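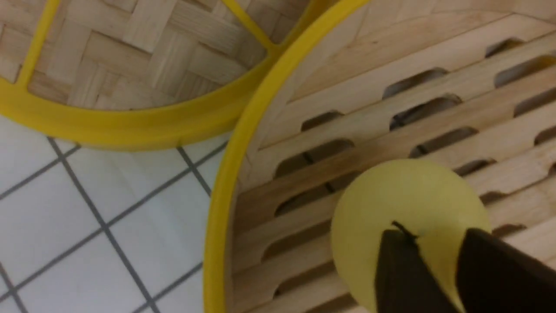

I did the dishes last night and got mad at the future again.

You know the feeling. It's nine in the evening, there's a pan with rice welded to the bottom of it, and somewhere on my phone is a video of a shiny humanoid folding a shirt to piano music. I've been watching those videos for years! I've been promised a butler since I was a kid, and so far what I have is a disc that vacuums the hallway and gets stuck under the radiator every second run.

So when I got the chance to spend most of a week in May at the Govholm open lab days, I packed a notebook and a very simple question: can a machine do any of my chores yet? Any of them. I wasn't going to be picky.

The short answer is kind of, slowly, if you set the table for it first.

The longer answer starts with the steamer. If you've ever made dumplings at home you know the drill: lid off, put things in the basket with a bit of space between them, lid back on, walk away. It takes me as much thought as scratching my nose. At Govholm the task was pretty much that, except with little balls playing the dumplings. Pick up a ball, get it over the rim of the bamboo basket, set it down, let go, do another. Lid at the end.

I thought it sounded too easy to bother with. Then I stood there for a morning and changed my mind about what easy means. Think about letting go, for a start. When I put a dumpling down, my fingers know it has touched the bottom before I do. If you open your hand a hair too early the thing drops and rolls. Open it too late and you've shoved it into the slats. And a ball has no flat side to forgive you with.

Then there's the lid, which I'd put down as the hard part on the very first page of my notes. A woven lid is light and a bit springy, it has a rim you have to catch, and when you bring it down it has to land on another rim that's the same shape. I get it crooked at home all the time and just give it a pat. I asked one of the engineers whether the robot could give it a pat. She said patting was on the list.
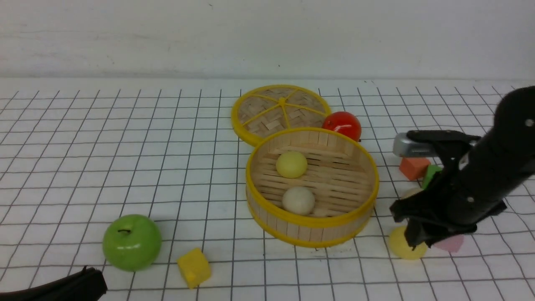 The author writes the Clondodthorpe Kitchen Diary, a blog on cooking, cleaning and the gadgets that claim to help
Home cook and part-time gadget skeptic

Anyway, clutter. I asked why they didn't clear everything else away and give the poor thing a fair chance, and got a very patient look. My counter at home has never once been clear. There's fruit on it, there's mail, there's whatever my kid built. An arm that can only find the ball when the ball is all alone is no use to me, so the apple and the foam blocks stay out, and the arm has to leave them be and go for the right thing. There's even a pink block right under the fingers next to a yellow ball. I'd have grabbed the wrong one before coffee.

I kept a tally on one of the afternoons (yes, I'm that person). Out of 11 tries at the full job, 9 ended with everything where it should be. The other 2 went wrong in ways I found weirdly sweet: one ball came down on the rim and took off across the table, and one lid ended up perched at an angle like a beret. My own dumpling record is not a lot better, and I've had decades of practice.

But speed, oh boy. I timed myself at home with the same sort of basket and I could have cooked and eaten a batch in the time one careful run took. Does that matter? I go back and forth. If a machine does my dishes while I'm asleep I don't care if it takes until sunrise. If it's making dinner, I care a lot!

The shop-floor people see it differently. A couple of folks were there from Mendes, a packing outfit, and their whole day is putting roundish things into trays. They didn't want to talk about butlers at all. They wanted to know how long it takes to switch from one tray to another, and who gets the phone call when it jams at 3 in the morning. Fair questions. I wrote them down and felt a little silly about my rice pan.

And then there was the Juvico booth by the coffee, with a brochure that said "home ready" on the cover. I asked what it could do in a home. It could carry a laundry hamper from one room to another, as long as there were no stairs and the hamper was theirs. I own stairs. I took the free pen.

So where does that leave my kitchen? I'd trust an arm like the steamer one to load a tray if I'd laid things out sensibly and didn't need the tray soon. I wouldn't trust it with a wet glass or a knife, and I didn't see anyone offer to try. Laundry is further off than the videos make it look, in my opinion, mostly down to socks.

I'm going back next year if they'll have me, and I've asked if I can bring real dumplings. They said they'd have to think about the grease.

In the meantime the rice pan is still soaking.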